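# Pose jumps in the wiping set: tracker settings or retargeting?

**menadgate_perception** wrote:

The Menadgate group requests comment on a fault in the cabinet-wiping demonstrations before they are released to the policy team.

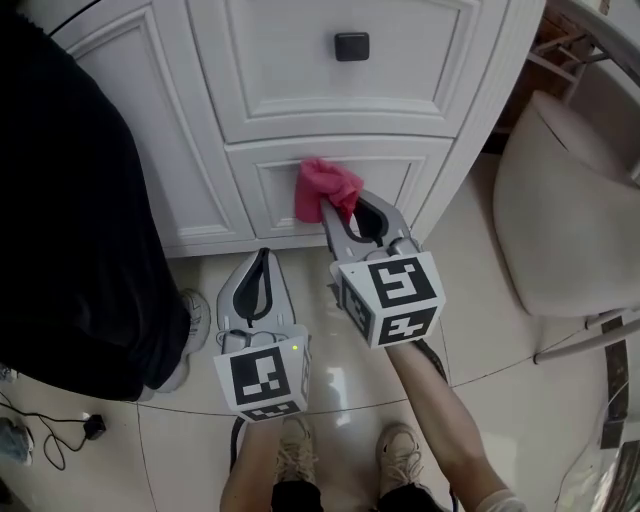 The set holds 169 episodes. In 18 of them the recovered gripper pose rotates sharply for one or two samples and then returns. The error appears in the right-hand stream only, and most often when the cloth is pressed against a lower drawer front. Our pipeline estimates the pose of each marker cube per frame, fuses it with the inertial data, and passes the result to the retargeting module. We have reviewed the fusion weights and found no recent change. We would like to know whether other groups have observed the same behavior in build 1233.

---

**raptis_tooling** wrote:

We have observed it. The cause in our case was the planar pose ambiguity. When only one face of a cube is well resolved, the solver returns two candidate rotations with nearly equal reprojection error, and build 1233 selects the lower one without reference to the previous frame. Please check whether your configuration carries these lines:

```
pose_select: min_error
temporal_prior: off
```

If so, set `temporal_prior` to `on` and reprocess. No new recording should be necessary.

---

**birkach_control** wrote:

We do not agree that this should be settled in the tracker alone. A temporal prior will hide the jump, but it will also hold a wrong pose if the first frame of a segment is wrong. Low wiping work is the difficult case: the operator is looking down, the forearm comes up from below, and the view of the cube changes quickly as the wrist turns. Our preference is to reject any sample whose angular velocity exceeds a physical limit and to let the inertial estimate carry the gap.

We would also ask Menadgate to confirm that both cubes are calibrated separately. A shared calibration file produced a one-sided error for us in March.

---

**menadgate_perception** wrote:

The calibration files are separate. They were regenerated on Thursday and the residuals for the two hands are comparable.

The configuration does show `temporal_prior: off`. We reprocessed the 18 episodes with it enabled. The jump is gone in 14. In the remaining four, the pose settles on the wrong candidate at the start of contact and stays there, as Birkach described.

---

**raptis_tooling** wrote:

That is a fair result, and we withdraw the statement that the setting is sufficient. We still advise against a velocity limit as the first filter. Quick wrist turns in wiping are legitimate motion, and the policy should be able to learn them.

---

**tisley_data** wrote:

A suggestion from the data side: keep both candidates through fusion and decide over a short window, using the inertial rotation as the reference. Our branch does this offline at moderate cost. It cannot be used for live preview.

Please mark the four episodes as held and do not delete them. They are useful as regression cases.

---

**birkach_control** wrote:

We can accept the window method for offline processing. Our objection stands for live teleoperation — a delayed decision is of no use to the controller there.

---

**menadgate_perception** wrote:

The four episodes are marked as held. We will run the Tisley branch on the full set and post the residuals in this thread. The live case should be opened as a separate topic, and we ask Birkach to do so.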